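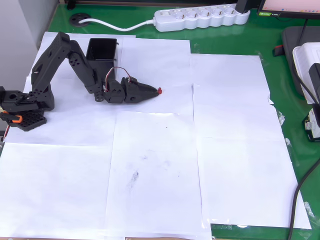
March
Posted by the equipment desk, Grakik

Part-time equipment planner wanted, Irkcombe workshop – fixed term, 10 weeks, two days a week, could stretch if the money does.

We are buying small robot arms for the bench and need someone to sort out what, how many, from whom and in what order. At the moment it's a spreadsheet with three people's colour coding in it and a pile of quotes. You'd take that over and turn it into a proper buying plan we can sign off.

What the job is:
– go through the quotes from Stallon and Gökçe, get them onto the same footing (one includes spare servos and delivery, the other doesnt)
– work out running costs per arm. Spares, cables, power, bench space, somebody's time when a gripper needs swapping
– printed parts: do we carry on printing in house or buy them in. Want a number, either way
– bench list. Sockets, monitors, trays, tubs, mats. The boring stuff never gets budgeted and then it comes out of someone else's pot. Paper over the green tabletop is cheap but we'd like a price for something that lasts
– a replacement schedule, what wears out first and when we'd expect to pay for it
– one short paper at the end, 2 pages, plain English, for people who will only read the first

Current list has 174 lines on it. Some 60 of those look like duplicates or things we already own, so a stock check is week one. Bring comfy shoes.

You: have bought equipment for a lab, college, workshop or small factory before. Happy ringing suppliers and asking the awkward question about lead times. Decent with a spreadsheet. You do not need to programme anything, the bench team will show you how the arms go together and what breaks. Knowing a servo from a stepper is handy, you'll pick it up if not.

Not looking for an agency or a consultancy please. Had a few already.

Pay is hourly, paid monthly, rate depends on experience – tell us what you're on now or what you want. Travel to the Gökçe showroom covered, one visit, maybe two. Mostly on site in Irkcombe, the stock check has to be, after that one of your two days can be from home.

To apply: one page on something you bought that went over budget and what you did about it, plus a CV. Email or drop it at the front desk, marked EQUIPMENT. No covering letter. Closes Sunday, midnight. Short chats the week after, most likely late afternoons, and you will get to see the bench and ask the team whatever you like. Start as soon as your able.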